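How to check an asking price before you make an offer

3 minute read

Estate agents will tell you a house is "priced to sell". Treat that as decoration. The asking price is what somebody hopes to get, and you can test it yourself in an evening.

Step 1. Get sold prices, not asking prices. Look up what went through on the same street, then the streets either side. Ignore anything the agent calls a comparable until you've found it in the public records yourself. When I looked at a terrace in Prulludham, one of the agent's comparables was in Landen, over the river and in a different school area.

Step 2. Work out the price per square metre. Take the floor area from the energy certificate, as brochures like to count the garage. The Prulludham house came out at 2,713 a square metre. Two sales on the same row had gone for less, and both had bigger gardens.

Step 3. Be careful with averages. A "local average up on September" can mean that a few large houses sold and the small ones didn't. Ask how many sales are in the figure. If they can't say, leave it out of your sums.

Step 4. Find out how long it's been listed. Some agents take a house down and put it back so it looks new. Araceli Collado, who sold hers in Rundgate, had this done without being asked. Old listings often turn up in a plain web search of the address.

Step 5. Take off the work. New kitchens and worktops photograph well and get priced as if they were new roofs. Get a proper quote for the roof, wiring and boiler, and subtract it. Guesses from the person selling don't count.

Step 6. Write down your top figure before the second viewing – and keep to it. You'll hear there's another buyer. There may be. Your sums are the same either way.

I can't promise this gets you the house. It didn't get me that one.

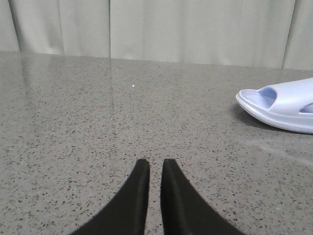

Photo: Patricio Arrieta

Contact | © 2018 Gallardo Home Buying Notes | Back to top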